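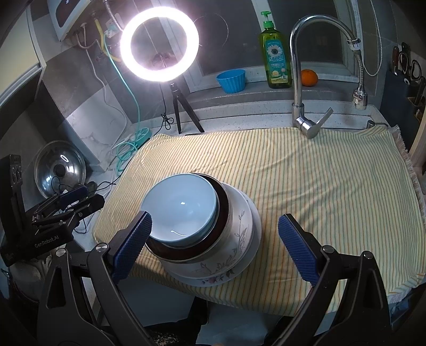

Four-piece stack on the striped towel, fingers wide open, ready for the first reach.

Nestuver Guide > Sink Station > Setup and Daily Care

2. Setting Up the Sink Station

The sink station is the most fun to run of all the Nestuver stations, and it's also the one that gets out of shape fastest. Dishes are shiny, round and heavier than they look. Cloth slides. Cables wander. Give the setup a full half hour the first time and you'll be doing it in ten minutes by the end of the week.

You are working with a pair of hand-held grippers, one per hand, at a real counter with real tableware. Everything in this section applies to both grippers unless a step says otherwise. If you haven't charged and paired them yet, go back to the section on first power-up and come back when both show ready.

What you need at the counter

- Both grippers, with their cables
- The ring light on its small tripod
- One striped towel, plus a spare
- Dishes from the Bakke crate: at least one plate and a few bowls that nest
- A dry lint-free cloth for the pads and a separate one for the lenses
- The small screwdriver from the lid pocket of the case

Caution: Keep the power strip, plugs and inline power boxes clear of the sink and dry at all times. If water reaches any of them, switch off at the wall before you touch anything else. Don't lift a wet plug to see whether it still works.

2.1 Preparing the counter

1. Wipe the counter and let it dry completely. A thin film of water under the towel is enough to make a whole stack creep sideways when you push on it.

2. Lay the towel over the work area and the front of the sink. A few soft folds are fine! Real kitchens have them and the station is meant to cope. What you want to avoid is a thick ridge right under the dishes, where a plate can rock.

3. Stand the ring light toward the back, with all of its feet on solid counter. The towel must not be under any foot.

4. Turn the light on and look at your darkest bowl and your glossiest bowl. A small bright spot inside a glazed bowl is normal. If the glare hides most of the inside, lower the brightness or swing the ring a little toward the wall.

5. Route the cables. Light cables go along the back or the side, gripper cables go off to the side of the hand that holds them. Leave enough slack that you can reach the far edge of the towel without a tug.

Note: Loose coils on the counter are OK as long as they stay outside your reach area. Catrin Pugh, who looks after our training sessions, likes to sweep a flat hand across the whole towel before starting. If her hand meets a cable, the cable moves. It's a great habit and takes three seconds.

6. Leave the ordinary things where they live. Dish soap, fruit, lids, a knife holder on the wall: they can all stay, provided that nothing sharp or breakable is in the path of your hands or elbows. Move anything that could tip.

2.2 Checking the grippers

Do this before every session, with no dishes in reach.

1. Hold the gripper with the fingers pointing away from you. Open it all the way. Both fingers should reach their stops without a click or a gritty feel.

2. Close it slowly on nothing and watch the blue pads. They should meet evenly. If one pad arrives early, open and close a few more times before you decide anything, as a stiff pad often settles after a little movement.

3. Press each pad with a fingertip. A pad may tilt a bit, and it should come back when you let go. It must not peel away at a corner.

4. Look over the silver screws on the fingers and at the pivots. Snug up any that have backed out. Stop as soon as you feel resistance. An overtightened pivot makes the whole linkage drag, and you'll feel it in your wrist within the hour.

5. Wipe the pads with the dry cloth, working along the grooves. Wipe the lenses on the camera module with the other cloth. Please don't swap the cloths — pad dust scratches glass.

6. Check that the camera module shows its small green light and that its cable runs down without crossing in front of a lens.

7. Repeat for the other gripper. Then set it down within easy reach, with its fingers clear of the lids and pans.

Caution: Keep your free fingers away from the linkage arms when closing the gripper. The gaps between the arms get narrow quickly and they do pinch.

2.3 Trial run with the dishes

Now the good part. The trial run tells you more about the state of the station than any menu screen can, and it's really satisfying when it goes smoothly.

1. Nest the bowls and set them on a plate in the middle of the towel, smallest on top. Mixed patterns and colors are welcome. A light bowl inside a dark-rimmed one makes a lovely test because the edges are easy to tell apart in the recording.

2. Bring one gripper in with the fingers wide open, one on each side of the stack, and hold still for a slow count of five. Check the live view. Both pads and the top bowl should be visible.

3. Take the top bowl by its rim, with one pad inside and one outside. Lift it just clear of the bowl below, pause, and set it back. Don't squeeze harder than you need. If the bowl turns in the grip, set it down and clean the pads again.

4. Work down through the stack the same way, placing each bowl to the side. Use the other gripper to steady the lower pieces if they try to come up together.

5. When only the plate is left, tip it up on its edge on the towel. Close in from the rim so that one pad sits against the outer edge and the other on the inside face. Keep the second gripper close by at the side, ready to steady the plate. Let the towel carry most of the weight.

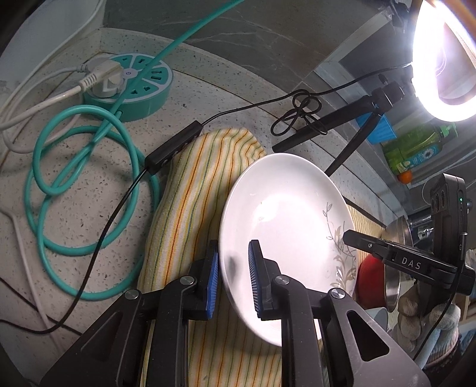 6. Hold the plate tilted and check the live view again. You should still be able to see the rim and both pads. Rock your wrist a little each way. The plate should follow without slipping.

7. Lower the plate flat, open the fingers fully, and back straight out. Pulling out at an angle can drag a pad along the rim and lift its corner.

8. Save the trial under the station name and today's session. If the screen shows 1501, the two grippers have lost step with each other. Set both down, wait for the ready signal, and run the trial again from step 1.

Note: Patterned rims are your friend. A printed vine or a flower border gives you an easy way to see whether the plate has turned in the grip between one moment and the next.

Tip from Hywel Parry: do the trial once with your stronger hand and once with the other. Most of us find that our weaker hand grips too hard, and it shows up right away on a plate.

2.4 Care during and after the session

Pads pick up moisture and soap residue much faster at the sink than at any other station. Wipe them whenever you change dishes, and any time a piece feels slick. For sticky residue, use a barely damp cloth and then the dry one. No alcohol, no dish soap directly on the pads, and never hold a gripper under the faucet.

At the end of the session:

1. Open both grippers and leave them open. Pads stored pressed together take a set and stop meeting evenly.
2. Turn off the ring light and let it cool before folding the tripod.
3. Unplug at the plug, not by the cord. Coil the cables loosely in wide loops.
4. Shake out the towel and hang it up. Swap in the spare if it's damp.
5. Count the dishes back into the Bakke crate and look for chips. A chipped rim goes out of use immediately, as it will cut a pad on the next grip.

Replacing a pad

Change a pad when its surface has gone smooth or a corner lifts and won't stay down. Always change both pads on the same gripper together. Fresh ones are in the Skarketti tray, bin 81, next to the spare screws. Mirsad Nedeljković keeps the tray stocked and would love a quick message when you take the last set.

After fitting new pads, go through 2.2 from the beginning and then do a full trial run. New pads feel wonderfully grippy, so go gently with the first few bowls.

2.5 Quick fixes

Bowls lift together: Steady the lower bowl with the second gripper and tilt the top one slightly before lifting.

Plate slides down the towel: Bunch the cloth into a soft fold behind it and try again.

Live view washed out: Dim the ring light or turn it toward the wall, then check the lenses for smears.

Gripper feels stiff: Ease the pivot screws back a hair. If it still drags, label it and hand it to Elis Watkins.

Green light off: Reseat the cable at the camera module. Still off after that, use another gripper and write down which one you set aside.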